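進捗報告(上期の残り分と、今やっていること)

シェア 17 コメント 2

提出日:2022年8月10日

いつもお世話になっております。前回の報告で「次は束ねる作業をやります!」と勢いよく書いてしまったので、今回はほぼその話です。予算の消化状況は別紙の表のとおりで、こちらには中身のことだけ書きます。長めですが、忙しい方は「困っていること」と「お願い」だけ拾い読みしていただければ大丈夫です。

■ ソフトの全体像で変わったところ

まず大きな変更から。動作計画と制御のあいだに挟んでいた中継層(内部では Codeo と呼んでいるものです)を、ほぼ書き直しました。前の版は、計画側が出した軌道を丸ごと受け取って、最後まで流しきる作りでした。硬い箱を棚に移すくらいならこれで何も困らなかったんですが、テープのように引っ張ると形が変わるものが相手だと、流しきる前に状況のほうが変わってしまいます。そこで軌道を短い区間に刻んで、区間の切れ目ごとに認識の結果を見直し、続けるか、少し戻るか、計画からやり直すかを選ぶ形にしました。

書いてみると、やり直しの判断より「少し戻る」のほうがずっと面倒でした。テープを引き出した状態で素直に逆再生すると、たるんだテープが自分にくっつきます。なので戻り方だけは作業ごとに別に書けるようにして、テープの場合は張りを保ったまま横に逃がす、という動きを入れてあります。この部分はまだ私の手書きで、見た目もきれいなコードとは言えません。12月までにもう少し一般的な書き方にまとめたいと思っています。

それから、計画の失敗理由をちゃんと言葉で返すようにしました。以前は「失敗」の一言しか返ってこなくて、原因が可動範囲なのか干渉なのか時間切れなのか、ログを掘らないとわからなかったんです。地味な改善ですけど、毎日の作業がだいぶ楽になりました。もっと早くやればよかったです。

■ 認識まわり

認識は Geerts という名前のモジュールにまとめています。手首の小さなカメラの映像から、つかんでいるもの、これから触るもの、触ってはいけないものを分けて、それぞれの輪郭と向きを返すところまでが担当です。

今期いちばん時間を使ったのは透明テープの検出でした。これは本当に手ごわいです。透明なので、後ろにあるものの色がそのまま出ます。白っぽい台の上ではほとんど消えますし、緑の茎の上に乗ると、今度は茎の表面のつやと見分けがつかなくなります。最初は色と輪郭だけでなんとかしようとして、二週間ほど粘ってあきらめました(この二週間は作業記録に正直に「成果なし」と書いてあります)。

今は、光り方の変わり目を手がかりにしています。手首を少しだけ傾けて、数枚続けて撮ると、テープの上の光と茎の上の光では動き方が違います。その差を拾って、テープがありそうな帯を候補として出す。候補が出たら、テープ台の切り口とつながっているかどうかを確かめて、つながっていれば「まだ切れていないテープ」、つながっていなければ「貼り終わったテープ」に分類します。文章にすると単純ですが、分類を二つに分けてから計画側のバグがいくつもまとめて消えて、あれは気持ちよかったです!

学習用には新しく200本の記録を取りました。そのうち30本は評価専用に取り分けてあって、学習には一切使っていません。前回ご指摘をいただいた点なので、ここはしっかり守っています。ラベル付けは Dustov(うちのラベル付け用ツールです)に、前後の画像を並べて比べられる画面を足しました。一枚だけ見ても人間ですら迷うことがあって、並べるとけっこうわかるんですよね。ラベルを付けている私自身、一枚だけで自信を持って答えられないものがかなりありました。

■ 把持の制御

野菜をつかむ力の加減も見直しました。強すぎると傷むし、弱いとテープを巻く途中で茎がずれます。指の位置の目標値を固定するのをやめて、閉じていく途中の抵抗の増え方を見て止めるようにしたところ、細めの茎と太めの茎が混ざっていても同じ設定で扱えるようになりました。ただ、二本まとめてつかむときに片方だけが指の奥へ入りこむ問題は残っています。認識側で「指の前に何本あるか」を先に答えてもらうのが筋だと思うので、今は Geerts の出力にその項目を足しているところです。

束ねる作業の手順は、いったん次のように切ってあります。茎をそろえる、テープの端に当てる、回して巻く、引いて切る。この四つを別々に呼び出せるようにしたので、「巻く」だけを何度も試す、といったことが気軽にできるようになりました。開発の速さにはこれがいちばん効いている気がします。 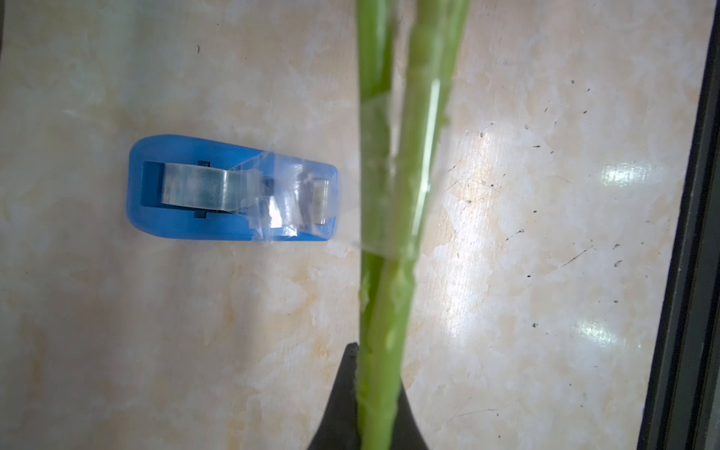
手首カメラから見た束ね作業の一場面。二本の茎に透明テープの帯がかかり、左に青いテープ台。

認識の担当としては、かなり嫌な条件がそろった一枚です(笑)。台は淡いクリーム色の大理石模様で、右側には照明の映り込みが二か所。茎にも白い光の筋が入っていて、テープにもつやがある。つまり光っているものがあちこちにあって、そのうちテープだけを選ばないといけません。テープ台の上でくしゃっとしわになった部分は、前の版の検出器だと細切れの候補が大量に出るところで、今の版では一つの塊にまとめてから扱うようにしています。茎が下のほうで重なっているのも、本数の判定にはやっかいな形です。

■ 困っていること

正直に三つ書きます。一つ目、しわになったテープの扱い。塊として見つけるところまではできても、そこから「どこを引けば伸びるか」がまだ出せません。今は、しわが大きいと判断したら手を止めて、人が直すまで待つ設定にしています。

二つ目は評価のやり方です。束ねられたかどうかを自動で判定したいのに、判定に使うカメラがテープを見分けるのに苦労しているわけで、これでは採点する側とされる側が同じ弱点を持っていることになります。当面は人の目で採点しますが、時間がかかるのが悩みどころです。束を軽く持ち上げて茎どうしのずれを見る、という案を次に試します。

三つ目は計算機の混み具合です。Gulorside 側と共用している学習用の計算機が月末にひどく混みます。順番待ちの列に200を超えるジョブが並んだ日もあって、その日はあきらめてドキュメントを書いていました。おかげで Codeo の説明書が少し充実しました。

■ これからの予定

まず Geerts の本数判定を仕上げて、把持側につなぎます。そのあと、計画のやり直し条件を見直します。今は慎重すぎて、続けても問題なさそうな場面でもすぐ計画からやり直してしまうので、見ていてちょっとじれったいんです。しきい値を手で決めるのをやめて、記録から決める方法に切り替えるつもりです。

12月の報告会では、四つの手順を人の手助けなしに通しで動かすところをお見せしたいと思っています。見せ方は動画か実演か、まだ決めていません。個人的には実演がいいです(緊張しますけど)。

■ お願い

・学習用計算機の優先枠を、月末だけでも少し分けていただけないでしょうか。
・評価用の記録を増やすにあたって、台の材質を変えた条件を入れてよいか、ご意見をください。当初の計画書にはない条件なので、勝手に足すのは控えています。
・報告書の様式にある「達成度」の欄ですが、手順ごとに書いてもよいでしょうか。全体を一つの数字で書くのがどうにも難しくて、今回は空欄のままにしてあります。

ログの見方がわかりにくいという声をいただいた件は、失敗理由の一覧表を作って共有フォルダに入れておきました。抜けがあれば教えてください、すぐ直します。

いいね 30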